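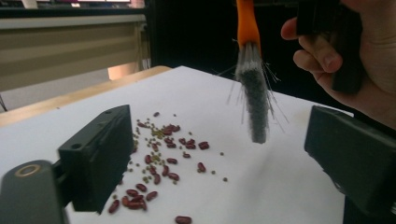 Figure 1. Kidney beans and mung beans on a white tabletop.

3.2 Participants and setting

The study followed first-year students in an introductory programming course at Iltura, a public technical college. Of the 225 students who enrolled, 13 dropped the course before the first assignment and were left out of the analysis. The rest were placed in lab sections by the registrar, and we had no say in the placement.

Sections met twice a week for 8 weeks. In seven of them, students kept the same lab partner for the whole term. In the others, partners changed after each assignment. All sections used the same problem sets and were graded by the same staff. Falcão and Meireles had used a similar design in an earlier pilot, but with older students who already had some programming background.

3.3 Measures

Students filled out a short survey in the first and last weeks. It asked how confident they felt about reading code, finding errors and asking for help in lab. A separate item asked whether they planned to take the second course. We checked the answers to that item against enrollment records in June. Gender was self-reported, and students could leave the question blank. 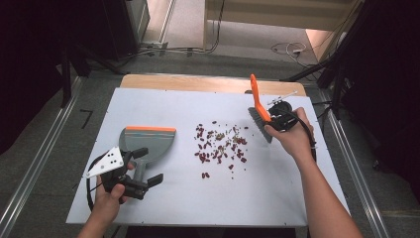
Did changing partners affect whether women signed up for the second course?
Sign-up among women was slightly higher in the sections with fixed partners, but the gap was small and could be due to differences between instructors.

Lab attendance was taken from sign-in sheets. Two sheets from the Dantas building were missing, and those sessions were treated as blank for every student in the section. Survey answers were matched to attendance by student number, which was removed before coding began.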